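Proyecto Stakumel: célula doméstica para el desmontaje de ordenadores de sobremesa
Memoria de proyecto, apartados 3 a 5

3. Montaje de la célula

La célula se ha construido en un taller compartido con un presupuesto cerrado. La mesa es de perfil de aluminio ranurado, y tanto el brazo como las placas de fijación se atornillan a las ranuras con tuercas en T. El brazo es de segunda mano y admite una carga de hasta 9 kg, muy por encima de lo que exige extraer un módulo de memoria.

El control se reparte en dos programas. Boron genera las trayectorias y Skidley gestiona la pinza y la parada de emergencia. Ambos se comunican por un puerto serie —la primera versión usaba la red del taller, con retardos inaceptables— y registran cada orden en un fichero de texto.

4. Calibración

El origen de coordenadas se toma en una esquina de la mesa. La posición de la torre se introduce a mano después de medir dos aristas del chasis. La velocidad de aproximación se limita a 50 mm/s dentro de la caja y la pinza entra siempre en vertical.

4.1. Procedimiento de aproximación

1. Tumbar la torre sin la tapa lateral, con el interior hacia arriba.
2. Comprobar que ningún cable SATA cruza la zona de los módulos de memoria.
3. Llevar la pinza al punto de espera, por encima del chasis.
4. Bajar hasta la cota de trabajo, junto a las ranuras de memoria, y detener el brazo antes de cerrar los dedos. La placa de fijación permanece a la izquierda de la torre, fuera del recorrido.
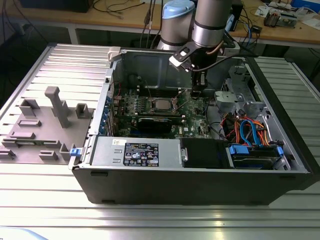 5. Resultados y trabajo pendiente

El registro de junio contiene 1679 órdenes de movimiento, de las que 143 terminaron en parada por exceso de par. La mayor parte corresponde a contactos con la chapa durante el descenso y se concentra en las sesiones anteriores al cambio de origen.

Queda pendiente sustituir la medida manual por el método de Snorradóttir, que estima la posición de la caja a partir de tres toques sobre la chapa. Tampoco se ha resuelto la apertura de los retenes de memoria, que por ahora se hace a mano con el brazo detenido.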